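Veg boxes, bread and other February habits

Mar 16, 2020

I have been meaning to write about our food shopping for weeks, and as it has rained solidly since breakfast I have no excuse left. Put the kettle on, because I do tend to wander.

We signed up with Numby in February after years of trudging round the big shop with a list I had always left on the kitchen table. They bring vegetables, a few dairy bits and, if you remember to tick the box, eggs. I don't always remember to tick the box. The small delivery is meant for two people and it really is plenty — we were still eating the first cabbage when the second one arrived, and I have now made more soup than I knew the freezer could hold.

What I like most is not choosing. I would never have bought celeriac, and I now have quite strong feelings about it (roast it in big chunks with plenty of salt, and don't bother peeling it too neatly). The swede I am less sure of. My mother boiled it to a grey mush and I am still getting over that, but mashed with butter and a lot of pepper it went down very nicely with sausages.

The cost was my big worry. I kept every receipt for the month and the lot came to £186, bread flour included, and that is £21 less than January. Some of that must be down to not wandering past the biscuits, which have always been my downfall. I still go to Beaulieu on the corner for cheese, and I won't hear a word against them.

Bread has been the other new thing. I use a plain white loaf recipe, baked for 40 minutes, and the crust comes out lovely and dark. My first one could have propped a door open! The knack seems to be a wetter dough than feels sensible, and leaving it alone when you are itching to poke it.

One small grumble before I move on, and it is about all the packaging you get with ordinary groceries. I do like food that travels in big sturdy crates that can be used over and over, and I wish more of it came that way. 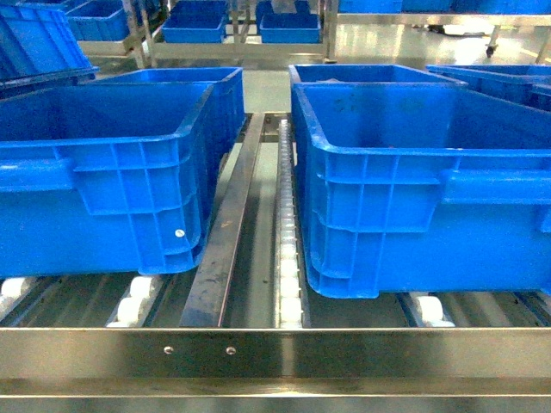 What I'm cooking this week

Leek and potato soup, again, with the last of the cream. After that a big tray of roast roots with lentils, and probably pancakes, if I have ticked the box for eggs.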